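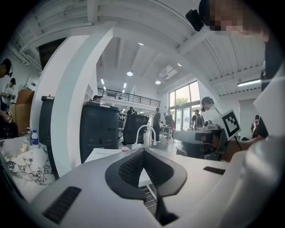 4. The wet corner in an open room

Offices hide their sinks. Kitchenette, door, maybe a sign about mugs. Open workrooms mostly don't, and the dish things end up a step away from chairs and desks. Section 3 dealt with plumbing runs and floor plans. What follows is about the small stuff — cups, trays, sponges, bottles — and where it sits when the sink has no room of its own.

The Zostov floor is our main case. One big room, white columns, exposed beams, white desks going back a long way. Counter has a marble pattern, gray veins. The faucet is a high curve. People stand and work right next to it, and walk past it to get anywhere else. We mapped it in November, morning and late afternoon, same sheet both times.

Two earlier sites for comparison. Jakov has a closed kitchen and a serving hatch. Domański has a sink in a corridor, in a building put up in 1851, with a ledge too narrow for a tray. Neither has the mix found at Zostov, where office chairs and trash bins are close neighbors of the sink. A survey form with 10 item classes was enough for Jakov. Not for Zostov. Had to add one for things that are not dishes but live with the dishes, and the coding notes for that class run to 800 words, which is too long, we know.

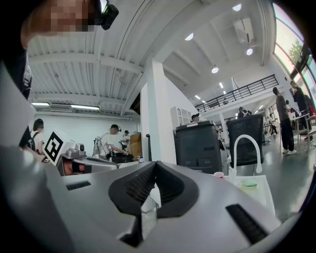 Zhenhua Meng
Grustalura Group for Workroom Studies
Corresponding author for Sections 4 and 5

4.1 What the tray does

We define the tray as the surface where a thing may be left wet without anyone minding. Coded as its own zone, separate from the counter and the sink. A sponge goes there, a cup goes there, the faucet reaches over it. At Domański the sponge sits on the ledge and the cups go back to desks wet, so there is no shared zone at all and the form has a blank column.

Small colored cups are easy to code, they stand out against white. Clear items are harder. Coders disagreed on glass more then on anything else, mostly over whether a beaker counts as a drinking vessel, a sponge holder or lab ware. We settled on coding by place first and by type second. A beaker in the tray is a tray item. Fine for our purposes, less fine for anyone wanting an inventory.

Shelf storage gets coded seperately. Cleaning supplies below the counter line, dishes above it, and anything mixed goes to the added class. An open shelf is scored as visible storage even if the cabinet around it has solid sides.

Figure 2. Tray zone, Zostov. Ribbed white tray with a small pink-tinted cup toward the far edge and a clear glass beaker to its right, orange tube lying left of center. Spray bottle with blue cap on the cabinet shelf, left. Mesh office chair beyond.
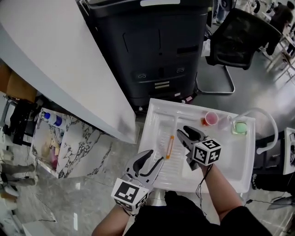 4.2 Distance to the nearest chair

Measured from tray rim to chair base, chair left wherever it was. Chairs roll, so the number only holds for the visit — we took it once per visit and did not average. Jakov excluded, closed door.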